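Subject: Re: [court-watch] Sitting in on small claims at Tosley, worth the trip?
Date: August
List: court-watch

Hello all,

The original question is copied here so newer members can follow:

> I've been on this list since spring and have only ever watched the Crown
> Court, always from the back row and always a criminal trial. Someone
> mentioned that civil hearings at Tosley are open too, small claims
> included. Is that right? Do you have to ask first? I'd feel a bit daft
> turning up to hear two strangers argue over a fence, and I don't want to
> put anybody off their stride. Also, can you follow what's going on if you
> haven't seen the papers?

Yes, do go! I went to my first one this month and I've been boring the whole house with it ever since. Small claims hearings are generally held in public, though the room can be tiny (mine was the judge's own room, with one long table and a few chairs by the door), so it's good manners to ring the day before and then have a word with the usher when you arrive. The usher at Tosley couldn't have been kinder. She asked which case I wanted, went in to check, and came back with a thumbs up.

The one I heard was listed for 2 pm. A tenant was claiming £400 from Fairweather Lettings, which had kept that much of his deposit for cleaning and a damaged worktop. He spoke for himself, and Fairweather sent someone from the office. No wigs, no gowns, everybody sitting down the whole time. If you're used to the Crown Court it feels more like a rather serious parents' evening.

On following it without the papers: harder than a trial, I'll admit. The bundle ran to 91 pages and the judge kept saying "page 40, please" and then going quiet while everyone read. But she summed up each point before she asked about it, and after a bit I had the shape of the thing. The argument came down to the check-in inventory. Fairweather's copy said the worktop was "good", the tenant's copy had a handwritten note beside the same line, and nobody had signed either of them. I was on the edge of my chair, over a worktop!

What I loved was how the judge ran it. She told both sides at the start what she had to decide and who had to prove what. When the tenant wandered off into the boiler she let him have a minute of boiler and then brought him gently back. She asked most of the questions herself. Whenever one side said something new she turned to the other and asked if they had anything to say about it. It lasted 95 minutes with the judgment, which she gave there and then: most of the money back to the tenant, a small amount off for the oven. Both of them thanked her.

A few practical bits for anyone planning a visit:

The list goes up outside the main door in the morning and cases do settle at the last minute, so pick a day with several on it.

Phones off, no recording, and ask before you take notes. I asked and it was fine.

You may be told no, if the room is full or the hearing is private. Possession days at Vurach are very crowded, so I'd leave those until you know your way about.

The café on Staltulia Street does a decent cheese toastie and is two minutes from the security queue.

My longer write-up is on the list's web pages now, under "Civil".

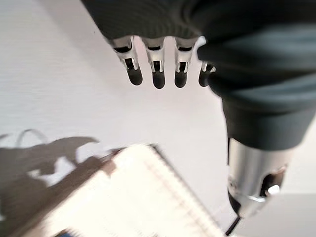 Metal fingers with black fingertips, under a charcoal glove.

One question back to the group. At the end the judge mentioned permission to appeal and went through it quite quickly, and I didn't catch how long the losing side has to ask. Is the clock the same in small claims as for other county court decisions, and does it start from the day she says it out loud or from the day the order is drawn up? I've read the leaflet twice and am none the wiser.

And if anyone fancies coming along next time, I'm hoping to catch a builder's dispute, preferably one with photographs of a wonky patio. Reply on the list and we can fix a day. I'd suggest no more than two of us at once, given the chairs.

All the best from a very happy convert to the civil side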